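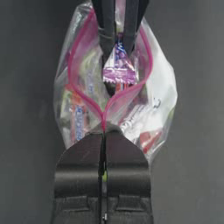

3.1 Bags and sweets

The mixed bags were prepared in the teaching kitchen at Nondau in December. We used clear polyethylene bags with a colored zipper seal, bought from one supplier (Zanura) in a single order. The colored seal was important for us. In the first trial we had bags with a transparent seal, and the packers often pressed the film beside the seal and believed that the bag was closed. With a pink seal, as on the bag in Figure 2, the two strips can be followed with the eye when the mouth is open, and it is easy to see where they must meet again.

The film is thin. It takes the form of what is inside, and when the bag is filled it bulges in an irregular way. Light falls on the folds and makes white places, and behind these places the printing on a wrapper is hard to read. In Figure 2 this concerns mainly the right side, where a white wrapper with gray letters lies diagonally. The long wrapper in white and blue, which stands nearly vertical on the left, can be read in part. We mention this because several packers told us that they decide what is missing from a bag by looking through the film, without opening it.

The sweets were small pieces, each in its own wrapper, from four makers. In total 700 pieces were bought. We sorted them into three groups by form:

Long pieces: bars and sticks, where the wrapper is clearly longer than it is wide.
Flat pieces: tablets and thin squares.
Round pieces: hard candy and chews, including those with twisted wrappers.

Color was recorded separately and was not used for the grouping. Pieces with a damaged wrapper were removed before packing and are not part of the 700.

3.2 Packing order

Each packer received an open bag, a tray with the sweets, and a card with the content of one bag. The card gave only the number of pieces in each group. It said nothing about the order. In this way we could observe which order the packers choose by themselves. One of the authors (R. Hoxha) wrote down the order by hand, piece by piece, and a second list was made later from the photographs. Where the two lists were different, the bag was left out. After this step 116 bags remained for the analysis.

Two habits were common. In the first, which we call "long first", the packer puts the long pieces against the sides of the bag and then fills the middle with round and flat pieces. In the second, "as it comes", the packer takes the nearest piece from the tray. Some packers changed from the second habit to the first during the session, and none changed in the other direction. A third possibility, to begin with the round pieces so that they make a base, was proposed by us in the written plan, but no packer used it.

We expected that the long pieces would cause the most difficulty at closing, as they can reach up to the seal. This was true only for the bags packed "as it comes". When a long piece is placed late, it stays on top of the others and its end comes into the mouth of the bag. The packer must then push it down or turn it, and the other pieces move as well. In the bags packed "long first" this correction was rarely needed.

3.3 How a single piece is held

The ends of the wrapper need a separate remark. Most of the long pieces have a crimped seal at the end, with a zigzag edge, and this part contains no candy. It is wider than the piece itself and it opens like a fan. Packers who took the piece by this end had little control over the lower part. Packers who took it by the middle could set it upright and bring it down between the other pieces. Figure 3 gives a piece with the second type of hold; the upper end of the wrapper is free and has a purple seal, and the narrower body is held.

For flat pieces we found no clear difference between the two holds. For round pieces the question has less meaning, as the wrapper is taken together with the candy in almost every case.

A practical consequence was noted by N. Hodžić during the pilot at Lesico. The zigzag edge is stiff compared with the film of the bag. When the piece goes in with this edge forward and close to the side, the edge can catch in a fold. The packer feels a small resistance and usually pulls the piece back. We counted such returns in the main session also, and they are reported in Table 4 under "second attempt".

Figure 3. A small stick-shaped candy in a glossy wrapper, held at the middle in upright position. 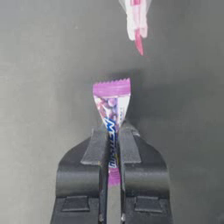 3.4 Checking the closed bags

After closing, every bag was laid on its side and then lifted by the upper corners. A bag was accepted when the seal stayed closed along the whole width. The check was done by the same person for all bags. A random part of 30 bags was checked again by a second person, who did not know the first result. The two persons disagreed on one bag, where the seal was closed but a corner of a wrapper was caught in it. We decided to count this bag as not accepted.

The accepted bags were opened the next morning and the pieces were counted by group. Missing or additional pieces are treated in Section 4.2.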